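Unit 4: Sutures and Wound Closure
Course notes, Laine Kazlauskienė

Reading before lab: the Liepiņa chapter, first half. Skip the section on staples, we cover it in Unit 6.

A suture has two jobs. It holds the edges of a wound together while new tissue forms, and it closes off space under the surface where fluid could collect. Most early problems come from tying too tight. The edges should touch without turning white - swelling over the next day or two will add tension on its own.

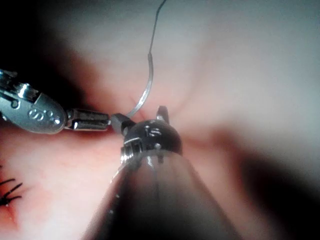 Absorbable thread is broken down by the body and is the usual choice for deep layers. Non-absorbable thread stays until someone takes it out. Braided thread ties easily but can hold bacteria between its strands. Single-strand thread slides well and needs more throws per knot.

Needle points: a taper point spreads tissue and suits bowel and other soft layers. A cutting point is for skin.

The Trukthorpe data set we use for the homework lists 3,396 closures, of which 64 reopened. Work out the rate for the whole set first, then for the 946 closures done with braided thread.

Bring your own practice pad to lab. Knot sheets are due at the start of the session.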